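5/21/24 | By Buppha Nuchit
4 min read
Print | E-mail

3. Club Withdrawals and Supporter Membership

Three clubs left the Usano regional football league before the fixture list was issued in September. Altosby gave notice first, and Poscombe and Siriwan followed once the new travel rules had been approved. The league kept its schedule and awarded no points for the canceled matches.

We compared paid supporter memberships before and after the withdrawals. Altosby began with 2,156 members and ended the season with 1,233. Poscombe lost 299 over the same period. Siriwan did not release its records and is left out of the comparison.

The decline at Altosby was steepest among members who lived outside the town — a group that had mainly bought away tickets. Local members were more likely to renew, even without league matches to attend. Membership fees did not change at either club, so price alone cannot account for the difference. Interviews with members were held on site and are treated in the section that follows.

Figure 1. Person seated on a ground sheet with a tablet or phone.

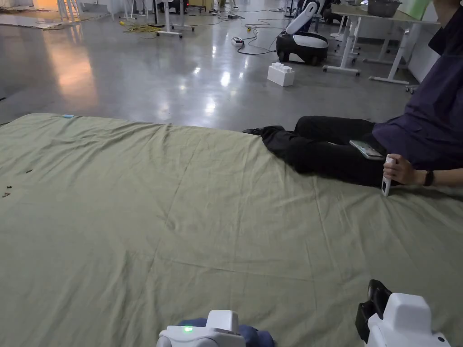 4. Interviews With Members

Members of both clubs were asked when they had learned of the decision to withdraw, and from whom. Most named the club newsletter.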